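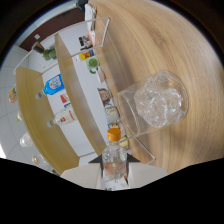

Which file should be loaded first?
Load stations.csv. The readings file refers to it by station code and will not parse without it.

Trasthorpe Rainfall Tables, release 3

Daily rainfall totals from 16 manual gauges in the Trasthorpe valley, typed up from paper registers and checked by Tumelo Xaba. The registers span 43 years, though few gauges ran for the whole period.

Contents
stations.csv — code, name, height above sea level, gauge type
readings.csv — code, date, total in millimetres, flag
notes.txt — remarks copied from the register margins

Totals are read at 09:00 and credited to the previous day. Release 2 credited them to the day of reading, so the two releases must not be mixed. 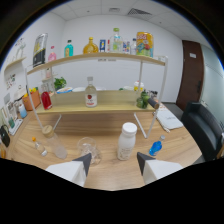 Flags are single letters. M marks a missing reading, A a total built up over several days, and T a trace too small to measure. A blank flag means the value was copied as written. Trace values are stored as zero; filter on the flag if the difference matters.

Known problems
The Hiseck gauge was moved uphill one December and keeps the same code on both sites. Surnel has more than 6 gaps of a month or longer. No gaps have been filled.

Corrections should give the station code, the date and the value as it stands in the register.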